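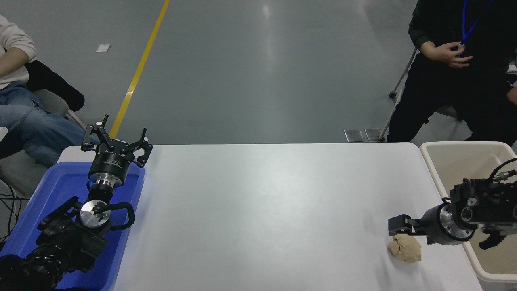
Blue tray on the left, beige bin on the right, and the lumpy tan thing that started most of our arguments.

For our packing project, Lleucu Hopkin and I got to lay out a sorting table, and I really thought it would take one afternoon (ha!). We wanted a plain white top with a container at each end, so whatever lands in the middle has a short trip either way. Lleucu wanted both containers the same color. I held out for blue and beige – you can tell them apart at a glance, and I'm still happy I won that one!

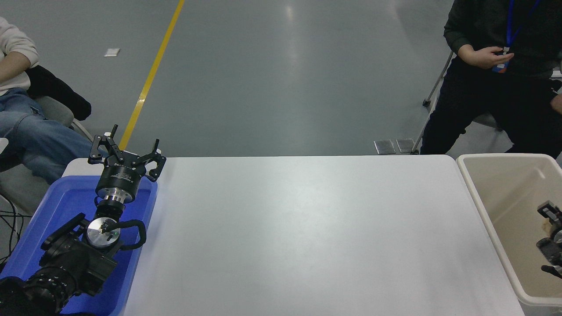

Closimville, Mar 9, 2021

With nothing on it, the table looks huge. The rounded corners were my favorite part, after four weeks of bumping my hip on the old square desk. We spent 300 on the whole setup, mostly on the table, and Mr. Lyimo signed off on it without a fuss.

The shiny gray floor bounces the ceiling lights all over the place, so next time I'd try a mat – Lleucu says a rug, and we're still going back and forth on it.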